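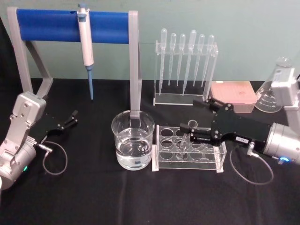

Figure 1. Bench layout for the tube task, right gripper closed on the test tube.

Comparing Two Sets of Finger Pads for Lab Glassware
Ruth Paucar, final report, Mon 3 April

1. Goal

The project started in September with one question from the lab in Pladutville: can the two-arm bench handle thin glass tubes without changing fingers between jobs? The grippers came with hard pads. We wanted to know if a softer pad from Skilex would hold a tube better, and what it would cost us on other objects.

2. Setup

Both arms carry the same type of black parallel gripper with two fingers. The left arm works on the side with the pipette stand, and the right arm works over the acrylic test tube rack. The beaker sits between them. Transfer pipettes, a tip box and an Erlenmeyer flask stand at the back and right, so the right arm has to reach its tube without knocking into them. I kept these objects on the table for all runs because an empty table made the task too easy.

The arms were driven with the Omgate controller at its default speed. Grip force was set in percent of maximum. I did not have a force gauge, so I can't give the values in newtons.

3. Method

One run was: move to the rack, close on the tube near its upper end, lift it clear, hold for 12 seconds, put it back. A run failed if the tube slipped, turned in the fingers so far that it would not go back in its hole, or touched another object. I did 59 runs with each pad, all with the right arm. The left arm was tested only on the micropipette, and only with the hard pads.

4. Results

Hard pads: 43 good runs out of 59. Most of the failures were tubes that turned while being lifted. Raising the force helped a little, but above 40 percent I stopped for fear of cracking the glass.

Soft pads: 54 good runs out of 59. Three failures were slips and two were contacts with the pipette holder. The pads are thicker, so the open fingers have less room on each side, and the approach path had to be taught again.

5. Problems

The rack moves. Its feet slide on the black tabletop if a finger brushes the top plate, and then every taught position is off. Tape under the feet fixed this for a day or two at a time.

The gripper cable hangs in a loop down to the table. On long moves to the left it dragged, and twice it pulled on the connector. A clip on the wrist would solve it, but the one I printed broke.

6. Next steps

Repeat the micropipette test with soft pads on the left arm. Try the Tamayo wrist camera for finding the rack after it shifts. Borrow a force gauge before any more runs at higher force.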